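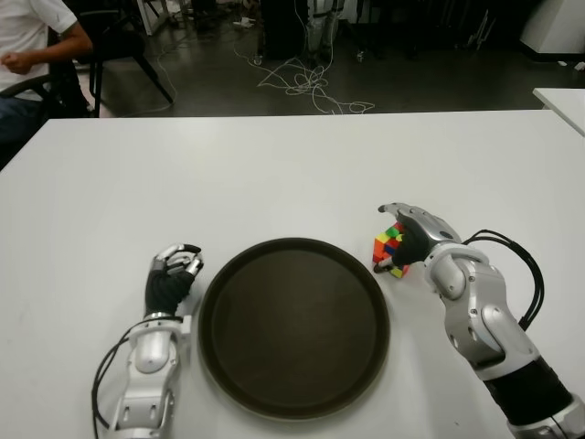 I run second shift at Backlund and my boss wants a yes or no from me on whether we should put money aside for a two-handed robot on the kitting bench. The job is picking mixed small parts out of bins and setting them on a tray, one tray per order. Right now two people do it by hand. I've been reading everything I can find and I keep going back and forth. A hand that can close over the top and side of a small puzzle cube next to a tray, the way the right one does there, is most of the motion we need, because our parts are close to that size and they go on a tray too. The other hand just stays half curled on the far side, which is also what my left hand does most of the night. But our parts are not all cubes. We have springs, bagged screws, a rubber boot that sticks to itself, and a stamped bracket that nests inside the next bracket. So I'm asking people who have run one of these or tried to. Are they ready for a bench like mine, or is it still a few years off? I'd also take opinions on the house side. My sister keeps asking me if she should wait for one that does dishes.

Posted by wtveit

Reply from hulme_m

Few years off. I did integration work for a long time before I moved to maintenance and I'd say the same thing I said then. If the part always shows up in the same place, you don't need fingers. You need a two-jaw gripper or a suction cup and a fixture. If the part shows up any which way, fingers help, but the hard part is seeing it and deciding, and then not dropping it on the way over.

How many trays a shift are you doing? That decides it for me before anything else does.

Reply from wtveit

215 on a normal night. It gets up to 300 when first shift leaves us a backlog. Each tray has anywhere from a couple of parts up to a dozen.

Reply from hulme_m

Then no. I'd want to see any five-fingered hand do 215 trays with nobody standing by before I spent a dollar. Put in a pick-to-light rack and keep your two people.

Reply from goran_s

I'm going to disagree with Mervyn some. He's right about the rate. He's wrong that it's only a seeing and deciding problem, and I think he's wrong about suction for this mix. Suction won't pick up a spring. It won't pick up a bag of screws reliably either, the bag wrinkles and you lose the seal. We went through this with bagged hardware at my last place and ended up with three different end tools and a tool changer, and the tool changer was down more than the arm was.

A hand is slow but it's one tool. If your cycle time can stand it I'd at least get a quote.

Gøran

Reply from hulme_m

A quote is free. Getting one in and finding out it can't separate nested brackets is not free. Try separating those with gloves on, Wenche, and you'll know what you're asking it to do.

Reply from wtveit

We do wear gloves. You rap the stack on the bench edge and the bottom one lets go. I have no idea how you'd tell a robot that.

Reply from marta_berge

I can speak to some of this. I work for a small outfit in Pollau that assembles lamp kits and we had a Tritbridge bench unit on trial for 5 weeks. Two arms, fingered hands, cameras up top. I was the one who stood next to it.

What went well: rigid parts with flat sides, laid out with some space between them. Sockets, caps, the little boxes the bulbs come in. It would miss one, back up, and go again without anyone touching it. That surprised me, I expected it to just stop.

What went badly: anything see-through, anything soft, and anything lying flat. A washer on a table was hopeless. It would press down on it and slide it around until it went off the edge. We put a rubber mat down and that helped with washers but then the boxes dragged.

Speed was well under what one of our people does. I didn't time every cycle but it was never close.

We sent it back at the end of the trial. I would look again in a year or 2.

Märta

Reply from goran_s

Did you have it refilling its own bins or was somebody loading them?

Reply from marta_berge

Somebody was loading them. Me. I also put back the things it knocked on the floor. On the last week I had other work to do and we left it alone for stretches, and the count for those stretches was bad mostly because it ran out of reachable parts and kept trying for ones in the bin corners.

Reply from folke_fjeld

Can I come in on the dishes question, as the shop floor is being covered.

I have a Flallo. It's the counter model, one arm, rail along the back of the counter. It loads plates and mugs into the rack. I paid too much for it. It does plates fine. It does mugs fine if the handle faces out. It will not touch silverware, that is in the manual, they just tell you so. Pans are too heavy for it. So after dinner I scrape everything, I turn the mugs around, I do the silverware and the pans, and then it loads the plates. My wife says she could load the plates in the time it takes me to turn the mugs.

I still like having it. But to Wenche's sister I'd say buy a better dishwasher.

Folke

Reply from wtveit

Thanks Folke, I'll pass that on. She has four kids and I don't think there's a mug in the house facing the right way.

Märta, the mat thing is useful. I've been thinking about the table more than the hands since I read that. Our benches are steel with a lip and parts slide on them even for us. Where I've ended up so far is that if I did anything I would start with the parts that have sides you can get a finger on.

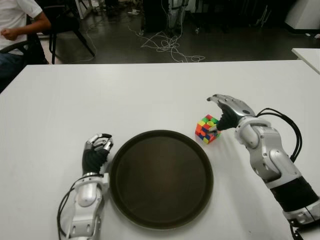 So blocks, spacers, the boxed bearings and the end caps. I went through the pick list last night on break and those make up a little over half of the lines. Springs and boots would stay with a person. What I can't work out is whether splitting the tray like that saves anything. If a person has to touch every tray anyway to add a spring, then the walking and the checking are still there and all I've taken off them is the easy half.

Reply from hulme_m

That's it exactly. You'd be paying for the half that takes the least time. People pick a boxed bearing without looking at it.

Reply from goran_s

Depends on how it's laid out. If the machine builds partial trays overnight on third shift and your people finish them in the morning, speed stops mattering so much. You said you're on second. Does anybody run third?

Reply from wtveit

No third shift. Building is empty from 11 until first comes in at 6.

Reply from goran_s

Then you have seven hours where slow is fine. That's the only case where I'd look at it seriously. Work out how many partial trays you'd need staged by 6 and ask the vendor to show you that number, with your parts, in your bins, with no one in the room. If they want to bring their own bins, fine, but then have them run it again with yours.

Reply from hulme_m

Running it with the building empty is a whole other conversation. Talk to your safety person first. Our insurance people had a list of questions on unattended equipment and it took most of a spring to get through them. And what happens at 11:20 when it gets a bag stuck on a finger? It sits there until 6 and you've got nothing staged.

I'm not against robots. I've put in a lot of them. They were all doing one thing.

Reply from marta_berge

Ours did get a bag stuck on a finger. It tried to set it down over and over. I let it go for a while because I wanted to see if it would figure it out and it didn't.

I'd agree with Gøran on bringing your own parts though. The demo we saw at the vendor was much better than what we got on our bench. I don't think they were hiding anything. They had good even light and a clean table with only a couple of things on it, and we had a window behind the unit. In the afternoon when the sun came in it got worse and we hung up a moving blanket.

Reply from folke_fjeld

The Flallo also has trouble when the sun is on the sink. I pull the shade.

Reply from goran_s

One more thing on hands. Ask about wear on the fingertip pads. If they use a soft pad at the tip it's going to get cut up on stamped brackets. Find out what a set costs and whether your own maintenance people can change them or if somebody has to fly out. Same question for the cables, if they run outside the arm. A loop of cable on the outside will find a bin corner sooner or later.

Reply from wtveit

That's a good list. We had a labeler where the hose ran outside and it caught on a pallet jack, so I know what you mean.

What I'm going to tell my boss is no for this budget, and yes to a pick-to-light rack for the high runners. I'll ask Tritbridge if they'll look at a box of our parts, brackets included, and tell us which ones they would turn down. That costs us shipping.

Reply from hulme_m

Good. Put the rubber boot in there too.

Reply from marta_berge

Ask for video of the misses too, all of it unedited. We asked and they gave it to us, and I learned more from that than from the visit.

Reply from goran_s

I still think the overnight idea deserves a real number. If you get the parts report back, post it, I'd like to know what they say about the springs. I have a guess but I've been wrong on springs before.

Reply from wtveit

Will do. Box goes out when I can get somebody to sign for the shipping.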